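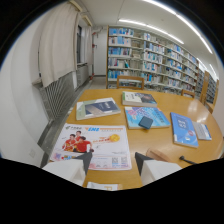

Using the Reading Room: Frequently Asked Questions
Priltcombe Library

When is the reading room open?
The reading room keeps the same hours as the rest of the library. The lights are turned down 15 minutes before closing so people have time to pack up. During September the room opens at 8 a.m. for students.

Do I need a library card to sit in there?
No. Anyone can come in and read. You only need a card to take books home or to reserve one of the study desks along the back wall.

Can I bring books in from other parts of the library?
Yes, from any shelf on either floor. Please keep it to what you can use in one sitting. If the large oval table is busy, leave enough space for the next person to open a book flat.

What do I do with books when I'm finished?
Leave them on the table. Please don't put them back on the shelves yourself, even if you remember where they came from. Staff collect books from the tables through the day and scan each one before it is reshelved, and the scan counts as a use. Last year we recorded 1,191 uses this way for books that were never borrowed, and those titles were kept when we next weeded the collection.

Someone has left a pile of books on the table. Can I move them?
If there is a phone, bag or jacket with the books, assume the person is coming back. Seats can be held for up to 40 minutes. After that, ask at the desk and we will move the belongings for you. Books with nothing beside them can be pushed to the middle of the table or read by anyone.

Can I use my phone?
Yes, on silent. Calls should be taken in the foyer. We don't mind phones on the table, but please don't use an open book as a phone stand or put a phone between the pages as a bookmark. We find a forgotten phone most weeks. They are kept at the front desk and you will need to unlock yours to claim it.

Can I leave flyers on the tables?
A small number is fine if the event or service is local and not for profit. Show one to the desk first. Flyers left on tables are cleared each night, so if you want yours to last longer, ask for a spot on the noticeboard in the foyer. The board takes sheets up to A4 and we leave them up for a month.

Can I take a flyer home?
Yes. If it is the last one, you might prefer to scan the QR code, where there is one, and leave the paper for somebody else.

Is food allowed?
No food at the tables. Drinks are fine in a cup or bottle with a lid. The big table has a gloss finish and it marks, so please use one of the coasters kept at the desk for anything hot. If you spill something, tell us straight away. Wiping it with a sleeve usually spreads it under the books.

There is a lot of glare on the table. Can anything be done?
The overhead lights do reflect off the surface. Try a different side of the table, or prop your book on one of the reading slopes, which are free to borrow from the desk. The lights are all on one switch and can't be dimmed in sections.

How many people does the room hold?
62, including the armchairs.

Can my group book the oval table?
No, it stays open to everyone. Groups can book the Kiraton Room upstairs, which has a door that closes and a whiteboard.

Is there somewhere to charge a laptop?
The study desks have power points. The oval table doesn't, and cords can't be run across the floor to it.

I found a damaged book. Should I tape it?
Please don't. Household tape goes yellow and lifts the print. Hand the book in at the desk with a slip of paper at the damaged page.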